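Trunari teach arms review: a few weeks of showing a robot how to put cables away

I've been using the Trunari two-arm teaching kit since May, and I've got opinions! Short version for the people who only read the first paragraph: the handheld arms are lovely, the software is okay, the cable situation is a mess, and I'd buy it again if somebody else paid for shipping.

If you haven't used this kind of kit, the idea is simple. You hold a small arm in your hand, the big arm on the bench copies whatever you do, and the software saves the whole thing as an episode. Do that a few hundred times and you've got something to train on. I'd been using the Wodanum joystick box before this and my thumbs are very happy it's in a drawer now.

What it costs

I paid $3,440 for the pair, handheld arms and grippers and wrist cameras included. The single-arm version was $1,698 when I looked, so you aren't saving anything worth mentioning by buying two at once (you actually pay a bit more, and I still don't know what for). The mounting frame is not in the box. I already had extrusion left over from an older build, so that was free for me, but budget for it if you're starting from nothing.

The job I tested it on

I wanted something annoying, so I picked cable sorting. White cables go one place, black ones another, light blue in its own small container. Cables are horrible for robots. They flop, they snag on each other, and a connector end never sits the way it did last time. If a teaching arm feels clumsy you'll know within ten minutes, because you'll be chasing a USB plug across the table like a kid with chopsticks.

I hang the arms from above over a wooden bench and work the handheld ones standing up, next to the table. I tried it sitting down in an office chair too, and my elbow kept hitting the armrest. Stand if you can.

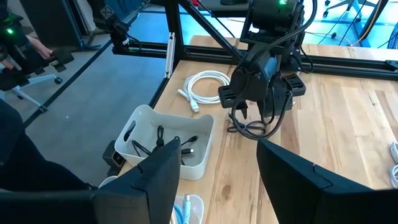 How the handheld arms feel

Really good! They're light, the joints have just enough drag that they don't fall over when you relax your hand, and the small green light is easy to spot when you're mostly watching the bench. My first evening I recorded 74 episodes and only quit because I was hungry. By now I'm at 848, and my wrist is fine.

The lag is small enough that I stopped thinking about it by the second day. The one thing I'd change is the finger trigger. It's stiff in the last little bit of travel, right where you need to be gentle, so thin cables get squeezed harder than I mean to. I wrapped mine in a bit of foam tape and that helped some.

The software

It's called Alance and it does the job. Recording, replaying and throwing out a bad take are all one key each, which is exactly what I want when one hand is busy. Labeling is slower. You have to open every episode to rename it, and there's no batch edit that I could find. I've ended up doing it with a script.

The wrist camera views are sharp enough to tell a connector end from the cable behind it, and I ended up relying on them more than the overhead one.

The cords, oh my goodness

Every arm has a thick bundle of black cables, and the supplied ones are too long. Mine run along the arm and then flop down onto the tabletop, so I'm teaching a robot to tidy cables while its own are lying all over the work. Twice it politely tried to pick up a piece of itself. Shorter leads or a few clips in the box would fix this, and for this money I think they should be there.

Who should get one

If you're doing anything fiddly with two hands, yes. If you only push blocks around, the Tiwari starter arm is cheaper and you won't miss much. Four stars from me, and I'll take the fifth one off the shelf when they send me a softer trigger.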